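Unit 4: Listening to the Harbor
Course notes, Coastal Ecology and Shipping
Instructor: Smaranda Dobre

Welcome back! Last time we looked at what ships put into the water – oil, ballast, paint. This week it's noise, which I think is the best topic in the whole course (I say that every September, I know).

Start with the basics. Sound moves more than four times faster in seawater than in air, and low notes carry a very long way. Large whales call in that low range. So do big propellers, more or less. When a freighter passes, the space over which two whales can hear each other shrinks, and we call that loss masking.

Key terms for the quiz: masking, ambient noise, cavitation, hydrophone.

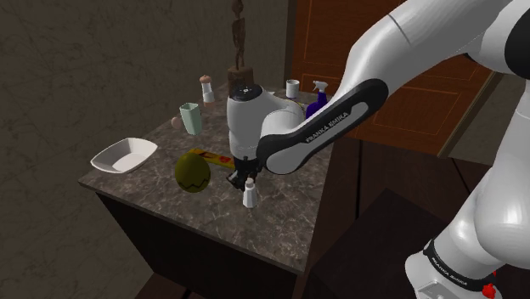 Fig. 4.1. Robot arm above a marble-topped counter, with a small white salt shaker in front of the gripper.

Cavitation deserves a minute of your time, because it's so strange! A fast-turning blade drops the pressure on one side until the water boils into tiny bubbles without getting hot. The bubbles collapse, and each collapse is a sharp little bang. Most of the racket from a cargo ship comes from this. Slow the ship down and the bangs drop off quickly.

Our case study is the Zorska channel. Cherry Mae Gatchalian put out hydrophones at two stations, Cavard and Mamani, and logged 691 ship passages. Her question was simple: does a slower ship make a quieter channel, even though it stays in the channel longer? Read her methods section twice. The way she sorts tugs from ferries is lovely.

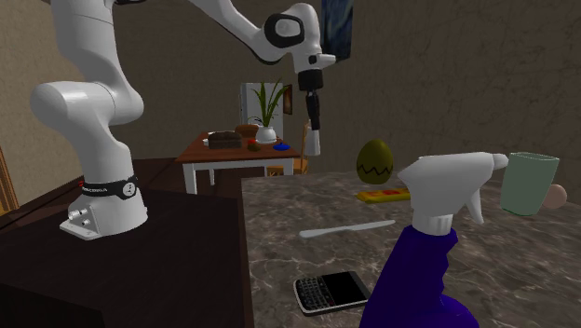 She kept only passages within 300 meters of a station, and that left her with 68 good recordings at Mamani. Is that enough? Come with an opinion, and be ready to defend it. Think about tides, rain on the surface, and snapping shrimp, which can drown out nearly everything on a warm night.

For next class: read the Gatchalian paper, skip the appendix, and write 100 words on where you would put a third hydrophone. Sketch maps are welcome – pencil is fine. Bring headphones too, as we'll be listening to humpbacks for the first half hour.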